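Section 4. Setting the Cabinet on the Counter

By now you should have a finished Testavik countertop box, two felt pads left over, and a mild distrust of the drawing on page 3. The drawing is of the older model. We know.

Before you start

Clear the counter completely. The toaster counts. You will need a soft towel, a dry cloth, a pencil, a level and a second person who can lift 40 pounds without commentary.

Placing the box

1. Wipe the countertop and let it dry for 15 minutes. Crumbs under a wooden base will find the finish before you find them.

2. Fold the towel in half and lay it where the box will go. Lift the box onto the towel. Hold it by the base, never by the top rail, however much the rail looks like a handle.

3. Slide towel and box together toward the wall. Stop when there is a gap of 2 inches behind. The lid on the Gorberg version needs that gap to open. The plain version doesn't, but you may change your mind about the lid.

4. Tip the box back slightly while your helper pulls the towel out. This is a slow pull. Magicians use a different method and a different kind of box.

5. Check the level along the rail, then front to back. If it rocks, see "Seams" below before you blame the carpentry.

Caution: Do not drag the box on bare stone. Stone is harder than varnish and has more patience.

Seams

Many counters are made from more than one piece, and the pieces don't always agree on height. Run a fingertip across any joint near the front edge.
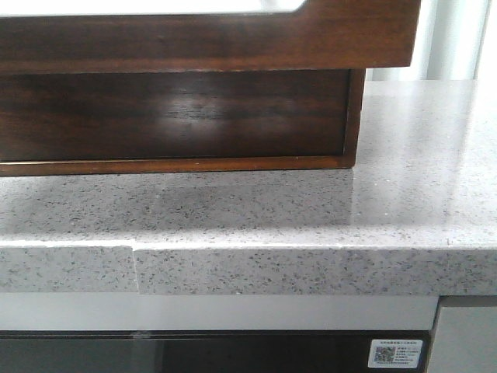
If one side sits lower, keep the whole base on the same section and leave the joint clear. Don't shim across it. A chipped joint should be filled by whoever looks after your counter, and the filler left to harden before any box goes near it.

Note: Glossy stone shows every smear from every direction. Buff with the dry cloth and then stop looking at it from the window side.

Aftercare

Dust the rail and panel with a dry cloth. Wipe spills along the base strip within 5 minutes. Nolia paste wax is fine on the wood, in April or any other month; keep it off the stone.

Missing felt pads: write to Zuzanna Olszewski in the parts office. She will ask whether you looked in the box. Look in the box first.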